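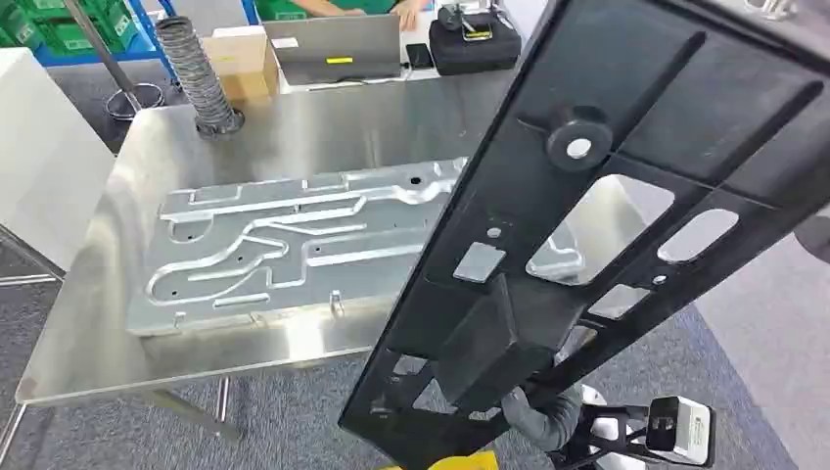 I had been meaning to get over to the Alladov open day for years, and every year something came up, usually a wedding. This time I put it in the calendar in July and told everyone I was busy, and on 8/9/19 I drove out to Wetden with Kirsty Cowie in the passenger seat and a bag of plums between us. We got there early and so had the parts room nearly to ourselves for a while, which was lovely. I went straight to the steel worktable, where there was an aluminum plate pressed all over with raised channels, long straight ones along one side and then a big S that wanders off through the rest like a garden path. Kirsty tried to follow it with her eyes from one end to the other and kept losing her place. I'd have been happy to take it home and hang it in the hall.

Getting there and getting in

The turn is easy to miss if you're coming from the Jeludau side, so watch for the feed store and slow down after it. Parking was on the grass. At the door you sign your name and get a sticker, and Ermira Hodžić, who runs the day, told us they'd had 1,486 people through the year before and were hoping for 2,000. She apologized for the coffee in advance (it was fine!). There's a coat rail and a place to leave bags, and they let us keep the plums.
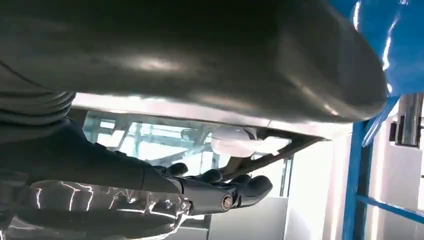
The parts room

I'd pictured a concrete floor and a smell of oil, and instead there was gray carpet, so your feet don't get tired and everybody talks a little more quietly. It felt more like a showroom that someone had started doing real work in. Boris Kos took us through the plastics, and he is a patient man, because I asked him what every single hole was for. What surprised me was how much shape there is on the sides you never see once a part is in a car. Ribs and pockets and little bosses everywhere, all molded in one go. He said a good panel should feel dull in your hands, with nothing rattling and nothing flexing where it shouldn't, and I've been tapping on my own dashboard ever since.

We stayed so long with Boris that we missed the start of the 2 o'clock talk and had to creep in at the back. Edin Popescu was explaining how a new bracket gets tried and retried before anyone orders the tooling. One of theirs, made for a customer called Halilović, was fitted and taken off 3,000 times. I can't imagine who kept the tally. After that it was nice to get back by the windows, with their gridded frames and all that white light coming in, and just stand about for a bit.

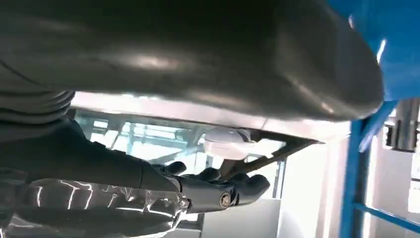 The blue rack

My favorite corner was the blue metal rack in front of the white car. The shelf is so glossy that the ceiling lights lie across it in one long streak, and on it was a black license plate bracket. I've owned cars for most of my life and never once thought about the thing that holds the plate on. Seen by itself it's a handsome piece, a rectangle with a raised rim and cutouts all over its face.

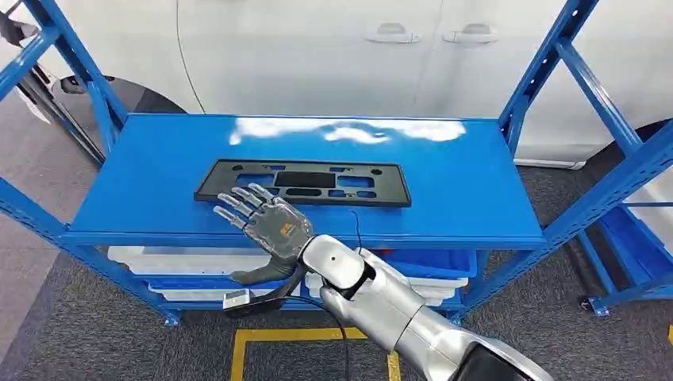 Špela Gashi was looking after that end of the room, and when I told her all this she laughed and said license plate brackets don't get many admirers. She asked where we'd come from and whether we'd eaten, and then walked us over to the canteen herself, a long room on the other side of the yard with bean soup and very good bread. Kirsty had two bowls. We traded Špela the last of the plums for directions back to the highway, and I wrote our names down for next year on the sheet by the door.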